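We use cookies to improve your experience on this site. By continuing to browse you accept our cookie policy. Accept

3.2 Glassware, support and work surface

The transfer step was kept as simple as possible so that it could be repeated in teaching laboratories with ordinary supplies. The receiving vessel was a small round-bottom flask of clear glass. A flask of this shape does not stand by itself, and in the earlier trials at Kusthorpe it was held by a clamp at the neck. The clamp left little room for a funnel and had to be reset after each transfer. For the present work we went back to a cork ring, which supports the bulb from below and leaves the neck free.

Rings were bought in one size. Before use, each was checked for chips on the upper edge and wiped with a dry cloth. Rings that rocked on a flat surface were set aside.

The funnel was seated directly in the neck of the flask. Espinoza and Obeidat compared funnels with short and long stems and found that the short ones tipped more easily when liquid was poured against one side of the cone. We therefore used a stem that reached down into the flask. The funnel was rinsed with 200 mL of deionized water between runs and left to drain upside down.

Liquid was delivered from a glass tube with an open mouth, held just over the rim of the funnel and tilted slowly. Pouring from higher up gave splashing on the cone and was dropped after the first session in Grendia. The glass stopper was handled separately from the tube.

Black cloth was laid over the bench before the glassware was put down. Clear glass on a light gray table is hard to see, and drops on the table were often missed by the person scoring the run. Cloth also reduced glare from the ceiling lights. Creases were smoothed by hand where the ring was to stand, but no attempt was made to remove fold lines elsewhere. The arrangement is shown in Figure 3.

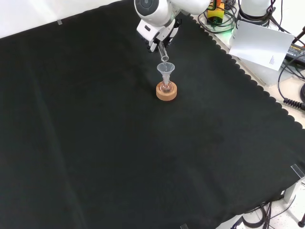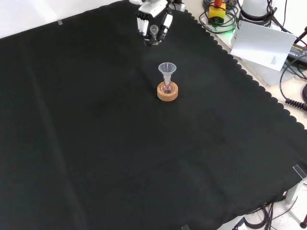
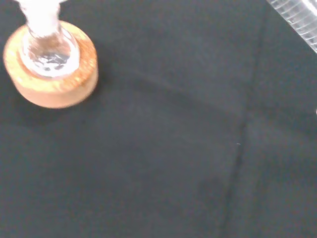

3.3 Scoring

Each run was scored by two observers, Saavedra and Ocampo, who worked from the same sheet and did not confer. A run was marked as clean if no liquid was found on the cloth, on the ring or on the outside of the flask. Drops left on the inner wall of the funnel were noted but did not change the score. Where the observers disagreed, the run was scored again by Nghiêm from the written notes.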